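Notes, slot after lunch. Keep it under 23 minutes. Cell: Dorville, two arms, one tilted panel.

## 1. What we were promised

- Trallthorpe's setup sheet says the cell can be ready in 2 hours. Say it with a straight face. Ours took 6 working days.
- Most of that went on the tool offset. The sheet has you teach it once, from one side. I don't trust a one-sided offset and neither should the room.
- Pause. Ask who has ever gone back and checked theirs.

## 2. Upkeep

- Torkadus sells a self-check. It passed every morning, including the mornings the tip was landing in the wrong row.
- What we do now: touch the tip to a fixed point, swing the wrist, touch again. Write both readings down by hand.
- Regreasing on a calendar: I have yet to see data for it. Skip this if time is short.

## 3. The panel in the simulator

- We rehearse the approach in Drakos before touching the cell. Useful for reach and for collisions. I would not lean on it for contact.
- Point out the angle: the black arm comes over the top and down toward the rows of green pieces. Shift the prop under the panel and every taught point is stale.
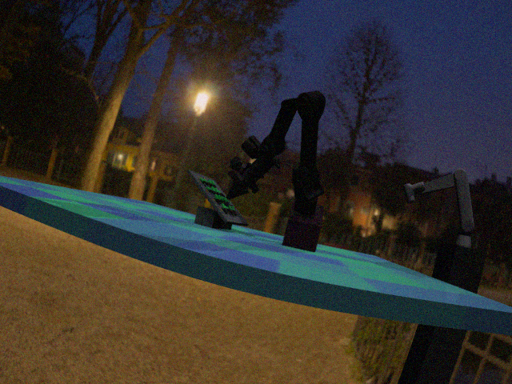

**Does a clean run in the simulator mean the offset is right?**

It means the offset agrees with the model. Check it on the cell, at low speed, before you load parts.

- We ran 65 clean passes in Drakos with a bad offset typed into both places.
- Leave the vendor slide out unless someone asks.
- Questions. Expect one on cost; the answer is mostly labor.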